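Restoring Service After a Fingertip Contact Fault on a Two-Arm Bench Cell

Applies to: Saithong bench cells fitted with ribbed finger pads
Issued by: Cundness Automation Support, Workshop Procedures
Tools needed: hex driver set, feeler gauge, lint-free cloth, alignment card, red hold tag

Purpose

This page explains how to respond when a two-arm cell stops with a fingertip contact fault. The fault is raised when the controller detects force at the finger pads at a point in the task where no contact is expected. It was added to the Arneo controller after a gripper assembly job in October, during which one arm continued to close on a finger module that had shifted in the opposite gripper. The pad on that module tore along two ribs, and the wrist of the receiving arm had to be recalibrated. No person was hurt. The review found that the operator had cleared the fault and restarted the job without checking the pads, and this procedure was written as a result.

The controller records the fault as code 95. Any other code should be handled under the general stop procedure.

Before you begin

Only operators who have completed cell safety training may carry out the steps below. A second trained person must be within speaking distance whenever the guard is open and arm power is on.

Do not clear the fault from the touchscreen first. Clearing it erases the last recorded force values, and those values are needed in Step 2.

Step 1. Make the cell safe

Press the stop button on the side of the cell nearest you. Wait until both arms have stopped and the brakes have engaged. Turn the arm power key to OFF, remove it, and keep it with you until Step 6. Hang the red hold tag on the key switch.

A part held in a gripper may fall when power is removed. Do not reach under a held part to catch it. If it drops, leave it where it lands until the key has been removed.

Step 2. Record the fault

Open the event page in Arneo and copy the following into the cell log:

Fault code and time
Which arm raised the fault
Peak force shown for each finger
Task step number
Total cycles since the pads were last changed

The cell in the October case had run 2,418 cycles on one set of pads. The review did not set a fixed cycle limit, but the figure must be recorded so that wear can be compared from one cell to another.

Step 3. Inspect the finger pads

Look at the pads from the wrist side first, with the fingers nearly closed. From this angle, a difference in height between the two tips is easy to see. Both pads should come together evenly, and the dark contact strips should lie flat against the pad edges along their full length.

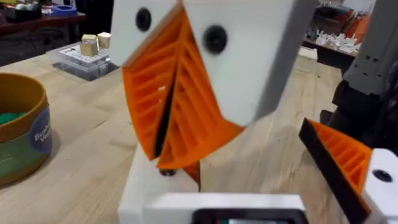
Ribbed finger pads in their white housings, with the tips almost together.

Check each pad in this order:

Ribs. Press each rib lightly with a gloved fingertip. A sound rib springs back. A cracked rib stays bent or clicks.
Contact strip. Run the lint-free cloth along the strip from base to tip. If the cloth snags, the strip is lifting and the pad must be replaced.
Tip gap. Close the fingers by hand using the release lever. The gap at the tips should be even from front to back. If it is wider at one end, the pad is twisted in its housing.
Housing screws. Test each screw for movement. Do not tighten a loose screw at this point. Mark it, and continue.

Repeat the check on every finger in the cell, including those on the arm that did not raise the fault. In the October case, the fault was reported by one arm and the damage was on the other.

Step 4. Correct the cause

Most contact faults have one of the causes listed here.

Loose housing. Remove the screw, clean the thread, and refit it to the torque value on the cell data plate. Check the tip gap again.

Twisted or torn pad. Replace both pads on that gripper, even if one appears sound. A new pad is stiffer than a used one, and a mixed pair will close off center. Reset the cycle count in Arneo.

Part shifted in the grip. If the pads and housings pass inspection, the part itself was probably picked up at a poor angle. Check the pickup position against the alignment card. A difference of more than 2 mm must be corrected by reteaching the pickup point. Do not correct it by raising the grip force – this was tried before the October damage and made the shift worse.

Loose items in the work area. Move tools, spare rings, and containers out of the reach of both arms before any powered test. An item touched by a wrist or forearm can push the arm off its path by enough to cause a fault at the fingertips.

Step 5. Run the handover test at reduced speed

The handover test brings the two arms together while each holds one finger module. It is the point in the task at which the gap between the arms is smallest, and so it is the best check that the fault has been cured.

Refit the key and turn it to TEACH. Arm speed is limited automatically in this mode. Confirm that the second trained person is in place with a hand on the enabling switch. Select Handover Check from the Tindomach test menu and start the routine.

The arms will approach from opposite sides and pause with a short space between the two modules. 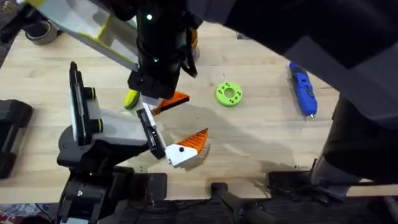

During the pause, compare the two fins by eye. They should point in nearly the same direction, and neither base should be tilted in its gripper. If one is tilted, release the enabling switch, return to Step 1, and treat the event as a new fault. If both are level, allow the routine to continue and watch the force reading on the screen. The reading should stay within the green band until the routine ends.

Run the test 3 times. All of the runs must pass. A single failed run means that the cause has not been found, even if the other runs were clean.

Step 6. Return the cell to service

Turn the key to AUTO only after the guard is closed and both people are outside the marked area. Clear the fault in Arneo, remove the red hold tag, and sign the cell log. Stay with the cell for the first full cycle at normal speed.

When to stop and call support

Leave the hold tag in place and contact Cundness Automation Support if any of the following applies:

The same fault returns during the same shift
An arm moves after the stop button has been pressed
A wrist module is hot to the touch or makes a grinding sound
The brakes do not hold an arm in position with power off
A person has been struck or pinched, however lightly

Damaged pads should be placed in a bag, labeled with the cell number and cycle count, and kept at the cell until support has collected them. Pads must not be glued or trimmed for reuse.

Related pages: General Stop Procedure; Changing Finger Pads; Teaching a Pickup Point; Reporting an Injury or Near Miss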